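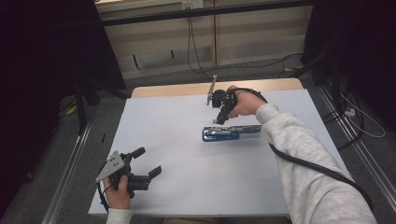 The covered table, with the blue stapler on its side.

7th January
By Villads Blöndal

Hello from the Lemska Desk Tools Bench, and happy new year to everyone at Tapley. I promised you a proper update once the holidays were out of the way, so I've made a big pot of tea and I'm going to try to get it all down in one go.

The short version is that the stapler side of things is going better than I'd hoped, the hole punches are going worse, and I'd like to shift a little money from one to the other (more on that further down, please don't skip to it!).

You'll remember the grant was for getting worn-out desk tools back into use at schools and small offices between Vastden and Caltport. The target we set in July was 100 items cleaned, checked and handed on by the end of the grant. We were slow to start. The first boxes that came in were mostly dried-out markers and rulers, which are lovely, but they weren't what we'd asked for. I rewrote the donation note so it says staplers, punches and tape dispensers in big letters at the top, and the next lot was much more useful.

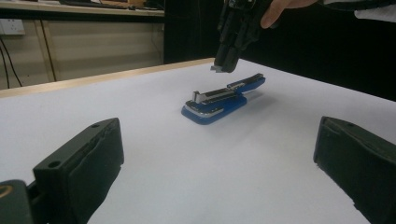 Full-size desk staplers are still my favourite thing to work on. They come apart in a sensible order and you can usually see what's the matter as soon as you have the arm up. Most of the time it's a bent staple wedged in the front of the channel, or a spring that has slipped off its hook, or years of paper dust packed in with something sticky. I clear the channel first, then wipe the whole thing down, then check the anvil — the little metal plate in the base that folds the legs of the staple over. If the anvil is badly worn I put the stapler in the parts tub and don't fuss over it any longer. I used to spend whole afternoons trying to save those ones.

The test is the same for every stapler. It gets 15 staples through 2 sheets, then the same again through 20. If one jams I'm allowed to clear it and start over, and if it jams again it goes back in the queue. It's a dull little routine and I've grown quite fond of it. The offices at Caltport wanted to know how we were checking things before they'd take any, and having a plain answer ready made that a very easy phone call.

I should tell you about the work surface too, as it was a line in the budget. A light, plain surface has been the best thing we've done for ourselves. I was working on a dark green mat before and I lost springs on it every single week. Springs and loose staples show up straight away against white, and cleaning up at the end of the day takes a couple of minutes with a damp cloth and a magnet. I spent less than you gave me for it, and the rest went on screwdrivers and a decent light.

Now, hole punches. I was too cheerful about these in the application. The small ones are fine, but the heavy ones have pins that need sharpening or replacing, and I can't find replacements that fit at a price that makes any sense. I've got a shelf of them sitting there looking at me. What I'd like to do is stop taking the heavy punches for now and put what's left of that money into staples, springs and a second parts cabinet. The total doesn't change. If you're happy with that, a one-line email is plenty. 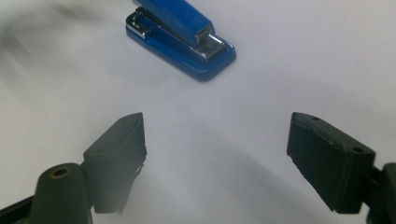 The school in Vastden has been a real pleasure to deal with. They took their first box before the break and asked straight off whether we had any in bright colours, which I hadn't thought about at all! Apparently the grey and black ones wander from room to room and never come home, and a colour people recognize has a better chance. So bright ones now go in their own bin for the school, and the plain ones go to the offices, who don't mind either way.

I've also started putting a card in with each stapler that says which staples it takes. Half the jams I see come from somebody loading the wrong size and pushing harder. The card is small and cheap to print, and I've kept the wording very plain. I'll mail you a couple so you can have a look, and if Tapley wants its name on the back I've left space for it.

Coming up next, there's a box of tape dispensers to get through (the cores are always missing, I don't know where they go), then the second delivery to Caltport, and then I owe you the receipts in a tidy spreadsheet. The receipts are all in an envelope at the moment. They're in order, mostly. You'll have the spreadsheet with the next report.

Thanks again for being so easy to work with. Give me a shout about the punches when you get a chance.

Villads

Last updated: Sunday evening
Contact: Villads Blöndal, Lemska Desk Tools Bench | © Lemska | Back to top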